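Progress report to the Fuvo fund, spring period
Domutetti household reuse workshop

Dear friends at Fuvo,

It has been a busy few months, and I'm happy to say that most of it went the way we hoped when we wrote to you last fall. The back room is finally sorted, the shelves from Leclerc are up, and we now have a proper place to lay out the plastic sheets and covers that used to live in a heap behind the door.

You may remember that the sheets were our big worry. We had 60 of them on the list in March, all sizes, and by the end of the period 43 had been checked over, smoothed and put away. The frosted ones take the longest. They look fine lying on a table, but a crease or a weak corner only really shows when the sheet is held up by both ends and pulled taut, with the light falling across it.

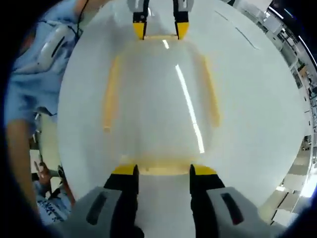

We do this upright now, top edge and bottom edge held, and it has made the whole job calmer. A sheet that passes gets folded in four and goes on the Drostora rack. One that doesn't is trimmed down for drawer liners — we have quite a stack of those already, and they are going faster than I ever expected!

On money, we are a little under budget for storage and a little over for tape and labels, which I should have seen coming. The details are in the attached table.

For the next period we would like to finish the remaining 17 sheets, then start on the boxes of lids, which I have been putting off. We would also love a second long table, if any of the storage money can be moved across. Do let me know what you think, and please come by and see the room when you can.

With warm thanks from all of us at Domutetti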